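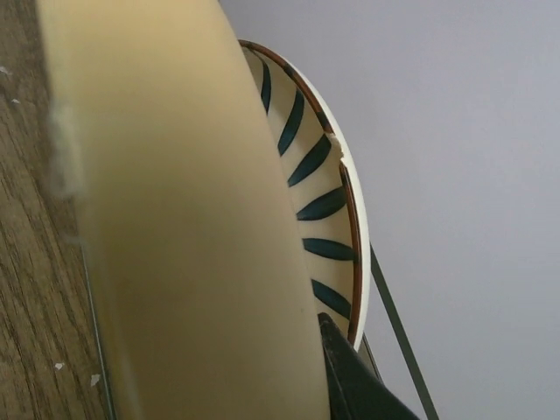
What does a visitor learn from an open day that a brochure leaves out? Mostly how patient the work is, with a gripper easing up to the dishes and everyone leaning in to watch!

Our chapter begins at Jallidwood, where Van Rooij opened its doors on Mon 17 June and 37 of us crowded in (coats still on, it was a chilly morning) to see crockery handled by the Vanel arm, one plate at a time.

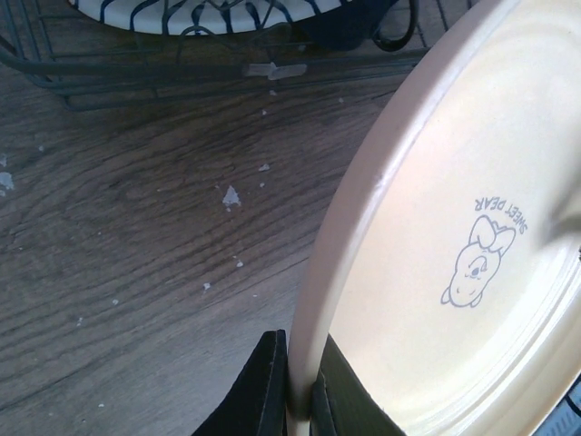 Vanel would sooner be slow than chip a plate, one of the Tusport visitors remarked, and she'd happily have stayed till tea time.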